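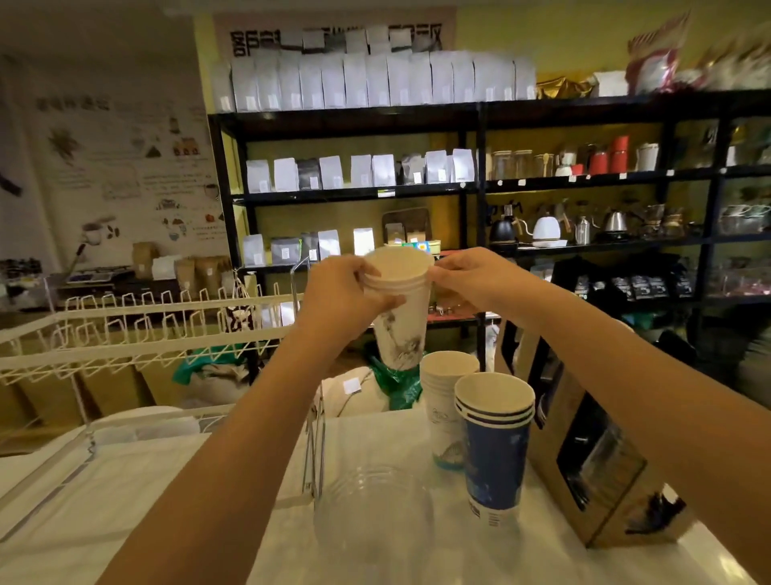

Yaowalak Limsakul wrote in to say that my reading order for Rastov is wrong, and that the two Tesemmont one-shots belong before issue 6 and shouldn't be left for the end. I went back through the single issues to check. She is right about the first one-shot and I think wrong about the second.

The first one-shot opens with the harbor gate intact. In issue 6 the gate is rubble by page 13, and no later issue shows it rebuilt. That settles it: read the one-shot after issue 5.

The second is harder. It has no harbor scenes at all. Yaowalak's case rests on the captain's coat, which has both sleeves in the one-shot and one sleeve from issue 7 on. The coat is colored differently, though (gray in the one-shot, green in the series), and the captain wears the gray one again in the flashback that opens the second arc. I take it to be a different coat. The caption on the last page also mentions the Primivthorpe treaty, and the treaty isn't signed until the first arc is over.

The collected edition is no help. It runs around 80 pages longer than the issues it reprints, and puts both one-shots in the back with the cover gallery and the script pages. That is a printing decision and says nothing about story order. It also drops the recap text from the inside front covers, where most of the dates were.

For anyone working from singles, the order I now use is:

Issues 1 to 5
Tesemmont one-shot, first
Issues 6 and 7, then the rest of the first arc
Tesemmont one-shot, second
Second arc

The Thaweesak backup strips can be read at any point. They share a letterer with the main series and one background character, who has no lines in either.

I have corrected the list on the index page, which still had the June version, and fixed the issue number for the harbor fire while I was there. The digital edition numbers its pages from the cover, so page references in older posts will be off by one if you read it that way. I haven't changed those. The next post covers the second arc's lettering, which switches fonts partway through and makes two of the narrators hard to tell apart.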